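The Hat Problem

By the end of summer every household owns more baseball caps than heads. They come free with things. Mine arrived from a seed company, a softball league I quit after 2 games, and a hardware store called Rukby that closed before the hat wore out. I cleared the hall closet in May and moved the whole lot to a white table, where they mixed with the pencils and the tape and became a different mess. 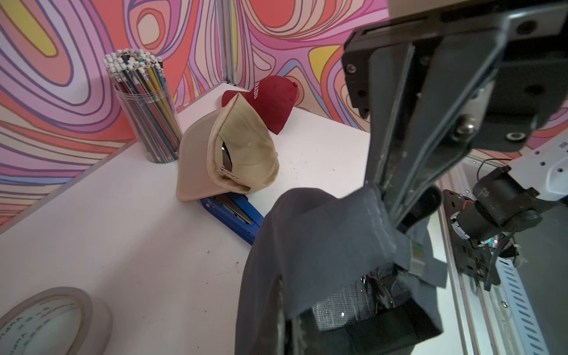
A cap is a stubborn thing to put away. It won't fold without sulking, it won't stand up, and it takes the shelf space of a mixing bowl while holding nothing. Stack two and the lower one gets a dent in its forehead. Storage companies know this, and they have opinions. Hevico sells a door rack with room for 40, which struck me as less a product than a diagnosis. Shim makes a set of three wooden pegs for a good deal more money, on the theory that you will become a person with three hats.

I tried both. The rack turned the bedroom door into a souvenir stand and made it impossible to close quietly. The pegs looked wonderful for as long as I kept the other hats in a bag in the car.

What finally worked was the strap. A cloth cap with an adjustable back has a perfectly good handle built in, and I had spent years grabbing mine by the brim like a dinner plate. 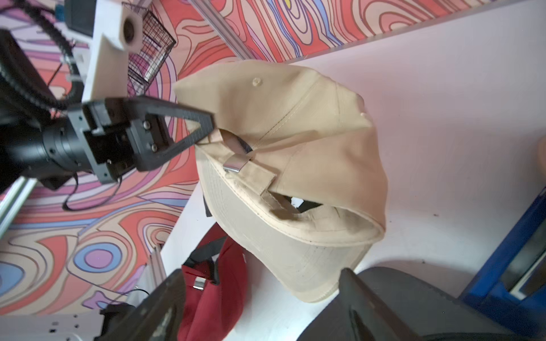
Hang it from there and the crown keeps its shape, more or less, and you get a good look at the sweatband. I recommend being alone for this. A beige cap in particular keeps careful records. Cool water, a little dish soap and an old toothbrush will handle most of it, and what they won't handle you can call character. Stay out of the dishwasher, whatever your brother-in-law says.

The buckle matters too. Plastic snaps give up in the third year, usually in wind. A metal slide holds its place and lets you cinch the strap down over a hook.

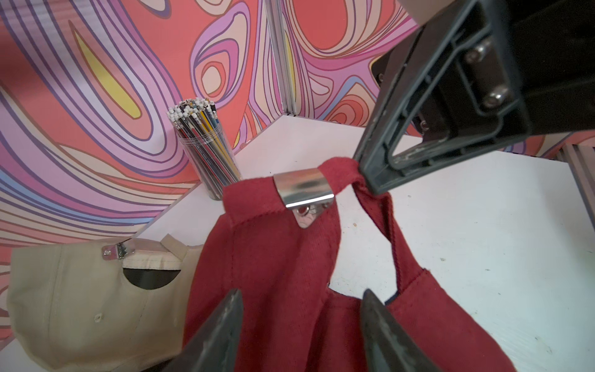 Red ones need a bath of their own, as a formerly white pillowcase of mine can testify.

There is a forum for all this, naturally, run by the people behind the Zundisar hat hook, and it had 3,232 posts when I last looked. A good share of them concern whether brims should face left or right. I read further than I'd like to admit. Mine face left.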